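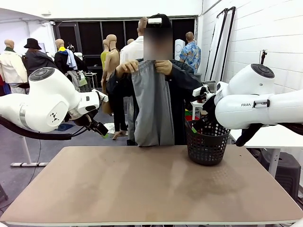 Elasticated waists should never be folded before they have been looked at, Abla Srour maintains, and she would have the rule painted on the wall above every sorting table in the building. Her colleagues at the Casov Clothing Exchange have so far persuaded her to accept a typed notice.

The notice hangs beside the door of the folding room, where garments are examined, paired with the right size label and made ready for the shelves. The Exchange supplies everyday clothing to families, hostels and two local schools. In December, its busiest month, it passed on 3000 items, of which trousers made up the largest share. Trousers are also, by general agreement, the most troublesome thing to fold well.

Soft trousers of the kind worn for sport or at home present a particular difficulty. A pair of formal trousers has a crease to follow and a firm waistband to lay flat. Jersey and fleece have neither. The gathered waist draws the cloth inwards, the legs swing apart, and a pair that looked tidy on the table will open by itself once it has been put on a shelf.

The method now taught at Casov was set down by Radomir Gashi, who joined the Exchange after a long career in hotel linen. It begins with the garment held up by the waistband in both hands, at chest height, so that the legs hang freely. Held in this way, a pair of trousers shows most of its faults at once: a twisted seam, a stretched knee, one leg shorter than the other after careless washing. A side panel in a lighter shade is a useful guide, as it ought to run straight from hip to hem.

"People wish to begin at the table," Mr Gashi said. "I ask them to begin in the air. The cloth will settle if it is given a moment, and then the table has very little left to do."

The trousers are next laid down with the waist to the left. One leg is brought over the other, and the point at the seat, which sticks out in a small triangle, is tucked back to make a straight edge. The hem is carried up to a hand's width below the waist, and the whole is folded once more. Elastic is smoothed with the flat of the palm and never pulled. The finished piece should stand on its edge without support.

There has been some disagreement over what should happen to it then. Bohdan Dmytriv, who manages the shelves, favours stacks. Zaid Masri prefers baskets, with the folded edges uppermost so that a pair may be taken out without disturbing its neighbours. The matter was settled last year by dividing the stock: heavier cloth is stacked, and soft trousers and children's clothes go into baskets.

The choice of basket received similar attention. Wicker was tried and given up when it caught on knitted cuffs. The round plastic pattern from Pollari was adopted after a month's use - it is light to carry, can be wiped clean and has holes in its sides that let air reach the clothes. Its one drawback is the taper. Fewer pairs fit at the bottom than at the top, and new helpers tend to force the lower row. The Exchange owns 47 of these baskets.

Instruction is given in short sessions on Wednesday-length shifts no longer than a morning, and each newcomer is asked to practise on the same kind of garment until the result is even. Qusai Saliba, who arranges the sessions, regards 50 pairs as a fair apprenticeship. He has noted that shirts are usually learned in half that number.

Plans are in hand for a second folding table, deeper than the first, so that adult trousers may be laid out at full length. Those wishing to attend a session should give their name at the front desk, where a printed copy of Mr Gashi's method may also be had without charge.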